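How to Watch a Robot Laundry Demo Without Being Sold To

Last updated: Mon 21 October

Open days are built to impress. I went to the one at Trirnholm with a list, and I suggest you bring one too.

1. Ask who is doing the work. Hand-held grippers with a person on the handles are for recording, and the folding you see is human folding.

2. Pick the garment yourself. Dark, limp clothes on a busy printed sheet are a fairer test than a stiff towel on a bare table.

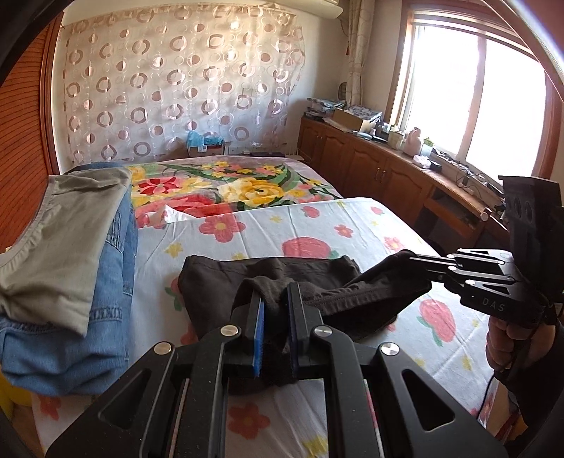
Does a good demo mean the robot can fold at home?
Only if the robot does it alone, in a room it has never been trained in. Ask to see that run, start to finish.

3. Get the failures. Sigrún Holst, who led our tour, quoted 100 recorded folds. I asked how many were thrown out and she said 39, leaving 61. Good answer - I had to ask twice.

4. Time it with your own watch. The Plalon video on the lobby screen was sped up, and the label saying so was tiny.

5. Write down what you were told before you leave. My notes from the May visit were useless by dinner.

232 shares | 6 comments

Related
Rosser arm: notes from a trade show
Plokadance open day, reviewed
Questions to ask before you buy a robot vacuum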